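Moved from packing to the new automation group, what happens to my old job?

Posted by Talha Dhanial in Work and Careers, 24 October 2026

Hello all. I have worked 11 years on the packing side at Allgate, mostly soap and cleaner refills. In April the company began to teach robot arms to do our packing, and I was asked to join the group which records the movements by hand. The pay is the same, but my title on the payslip is still "packer". My supervisor says the old position will be "reviewed" when the arms are ready. Should I ask for a new title now, or wait? I don't want to look like a troublemaker.

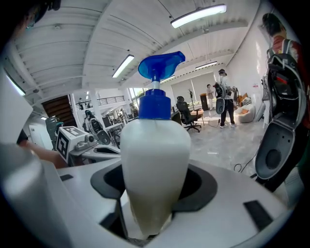 My real worry is the skill. In packing I was quick, and the younger ones came to me with their questions. Now everybody begins from zero together and my years do not count for much. A shift is many hours of gripping things like the white bottle with the blue pump, with a backpack on and the gripper in hand, and in the evening my shoulders feel it. Nobody has told us if there is a rule for breaks in this kind of work. Any advice is welcome.

Nélida Henríquez
Ask for the title now, and ask in writing. I was in a similar position at Sikano, where we had 20 people in packing and two were moved to the robot side. One of them had a letter with her new duties and one had only a handshake. When the review came, the letter was a great help. You can keep it friendly -- "I would like my duties to be described correctly" is enough. For the shoulders, write down the hours you wear the pack and speak with your health and safety rep. Try also to have the straps adjusted for your own body, and ask if you can change tasks after the break.

Pieter Khumalo
mate they will keep you as long as they need you, start looking

Orhun Gezer
I don't agree fully with Pieter. In our plant the arms came over two years ago and the packers who knew the products went to checking and fault clearing. It is less lively work, I must say, and I miss the talking at the bench. But your years do count, as you know which caps slip and which labels tear. Tell this to your supervisor before the review, and ask which training is paid by the company.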